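# The quiet value of a backup catcher

In Relville, the backup catcher arrives at the ballpark before the starter does. He warms up the relief pitchers, he sits through the meeting about opposing hitters, and then, on most nights, he does not play. Last season he started 33 games out of 109. He batted ninth in almost all of them.

I came to baseball as an adult, from a country where the sport is hardly shown on television, and for a long time I did not understand this job. A second goalkeeper in soccer I could understand, for he waits for an injury. The second catcher has a real schedule. The starter cannot squat behind the plate every day in the heat of summer, so the backup gets the day game that follows a night game, and very often he gets the same pitcher each time.

This last habit is the part that interests me most. At Relville the backup was paired from June with a left-hander whose sinker is hard to receive. The pitch drops late and moves toward the feet of a right-handed batter. The starting catcher, who has a stronger arm and a much better bat, allowed nine passed balls in the first months of the season, and most of them came with this pitcher. After the change the left-hander threw his sinker more often with a runner on third. He trusted that it would be stopped.

How much is such a thing worth? The club in Erari, two hours to the south, thinks it is worth little. They carry a backup who hits home runs and receives the ball poorly, and they accept the price. In Trevaskis the opinion is the opposite. Their second catcher has not hit above the level of a pitcher for three years, and his contract was renewed each winter without discussion. I watched both teams in the same week, and I must say that the games in Trevaskis were shorter and calmer – the pitchers shook off very few signs.

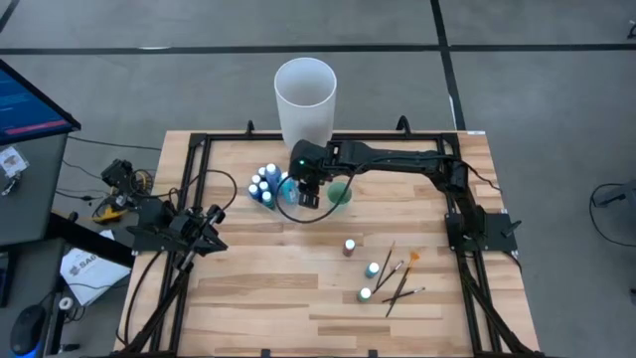

Why do clubs not simply use the better hitter every day? The knees are the first reason, and the bat is the second. A catcher who plays without rest usually loses speed in his swing by the end of summer, and then the club has a tired defender who also does not hit.

There is also the matter of the running game. With larger bases and fewer pickoff throws, a slow release is punished more than before. The Clerico club stole 30 bases in its first month, and its coaches told local radio that they chose their moments by looking at the lineup card. When the backup's name was there, they ran. By the middle of the season he had shortened his step before the throw, and they ran less.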